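June 19, 2025
By Mei-kuen Wan and Yasuo Imai
6 min read

Clearing a Shared Table After Lunch: Project Report

Our project began from a small problem in the student kitchen. After lunch the table is full of dishes and nobody wants to be the first person to clean it. We wanted to know if the order of clearing makes a difference for the time and for how much food falls on the table.

We were a group of four. So-ying Leung prepared the table settings, Vittoria Sorrentino measured the time, and the two of us did the notes and wrote this report. Our teacher, Sachiko Honda, helped us to make the question smaller, because in the first plan we wanted to study the whole kitchen, including the sink and the cupboards.

Method

We used two ways of clearing. In the first way, which we call "dishes first", the person takes all bowls and plates to one tray and cleans the leftover food at the end. In the second way, "food first", the leftover food goes into a container before any dish is moved. We did 60 trials in total, half for each way. Every trial had a limit of 300 seconds.

For leftovers we decided to use dry grains. In our first tests in December we used cooked rice, but it stuck to the dishes and it was very difficult to make two trials the same. Dry grains are easier to weigh and easier to see on a dark surface. The weak point is that they also roll more than real food, so our results for spilling are probably higher than in a real kitchen.

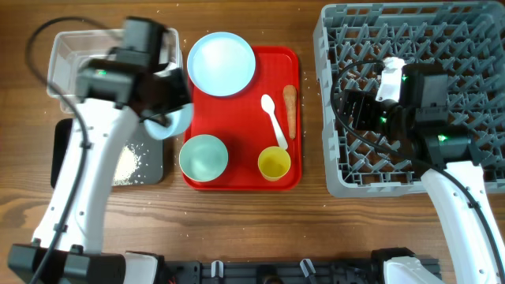
Figure 1. Red tray with tableware, light blue bowl, and small pale grains on the dark tray and the wood around.

We put the trays close to each other so that the distance for carrying was short. Later we understood that this choice has a problem. When a tilted bowl passes over the space between two trays, anything that falls from it can land on the table, and then it must be collected by hand.

Results

The mean time for "dishes first" was 236 seconds. The "food first" way was faster by 11 seconds. This is a smaller difference than we expected, and we cannot say it is important without more trials. For spilling, the difference was easier to notice. With "dishes first", grains were often left under the rim of a tray, and we found them only when we lifted it.

What we would change

We would like to leave a wider space between the trays and put a cloth under them. We would also use more than one size of bowl. Finally, we should write the rules for "finished" before the first trial. In our case we discussed it during the work, and some early trials had to be repeated.

Related reports
Which Dish Rack Dries Faster?
Food Waste in the Student Kitchen: One Week of Weighing
Labels for a Shared Refrigerator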